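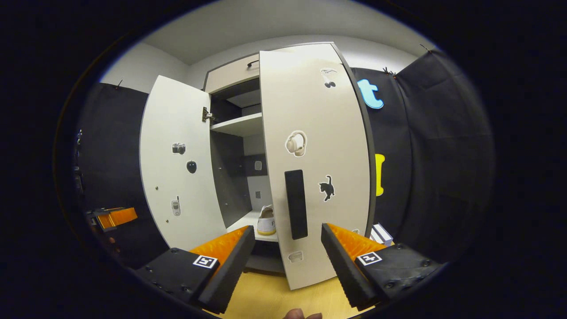 # Call for participants: cabinet storage sessions, Dovgate

Plindby is looking for adults to take part in paid sessions on how people put away and take out everyday items in a tall two-door cabinet. The work is done at our Dovgate site. Sessions are individual and involve no selling, no tasting and no written test.

## What you will do

Each session uses a white cabinet with two long doors and a separate compartment above them. The doors have vertical bar handles and are marked with small stickers, among them a camera and a black cat. You will be asked to:

- open one or both doors fully, then close them;
- place items on a shelf and take them off again (shoes are a regular item);
- move an item from one shelf level to another;
- repeat the same task with the other hand;
- answer short spoken questions between tasks about reach, grip and comfort.

Tasks are read aloud by the session lead. You may ask for any instruction to be repeated. Speed is not scored, and you set your own pace. A wrong placement is recorded and the session continues.

A full session is made up of 33 short tasks with breaks. You may stop at any point and will be paid for the session in full.

## The room

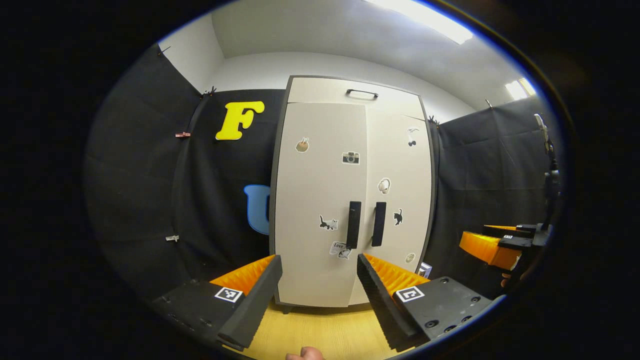

Sessions take place on one level, on a hard floor. The working area is small, and participants stand for most tasks. A chair is provided for breaks. Coats, bags and phones are left in the locker by the entrance and may be collected during any break.

Stickers on the doors are used as reference points in the instructions ("left door, beside the handle"). You do not need to learn them beforehand. Please do not press, peel or move them, as their positions are logged before each block of tasks.

## Who can apply

We are looking for people who:

- are 18 or older;
- can stand and reach overhead without pain;
- can bend to a low shelf and straighten up again several times in a row;
- can follow spoken instructions in English;
- have not taken part in the August round.

Left-handed applicants are especially welcome. The August group was almost entirely right-handed, and the results for the left door are thin as a result. Height is recorded at the first visit but is not used to select or reject anyone.

Please do not apply if you have had shoulder, wrist or back surgery in the past year, or if you work for Kiani or any other maker of storage furniture.

## Dates and payment

Participants attend 3 sessions on separate days. Morning and afternoon slots are available. Payment is made by bank transfer after the last session, or after the last one you attend if you withdraw early. The rate is stated in the consent form, which is sent to you before you book. Travel within Dovgate is refunded on receipt.

## What to wear

Closed, flat shoes. Sleeves that can be pushed up to the elbow. Remove rings and bracelets before the session starts. Long hair should be tied back.

## Records

Task results are stored under a participant number. Your name and bank details are kept in a separate file and deleted once payment has cleared. Sessions are recorded, and the consent form lists who may view the recordings and for how long they are kept.

## How to apply

Write to Nasrin Tehrani, participant desk, Plindby, quoting reference 257. Include your age, which hand you write with, and the times of day you can attend. Do not send a résumé or a photo. Questions about the tasks themselves go to Marjan Shahbazi, who leads the sessions.

Posted November 23, 2025. Applications are handled in the order received, and the call closes when all places are filled.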